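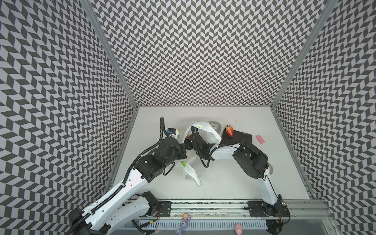 Getting tea stains out of mugs

I let mine go for months (guilty!) and then one Tuesday I can't stand it anymore. Put 2 spoonfuls of baking soda in the mug, add just enough water to make a paste, and rub it around with a soft cloth. Leave it 30 minutes if the ring is really dark.

Travel cups with lids

Pull the rubber seal out first and soak it by itself in warm soapy water. I dry mine on the windowsill overnight, lid off.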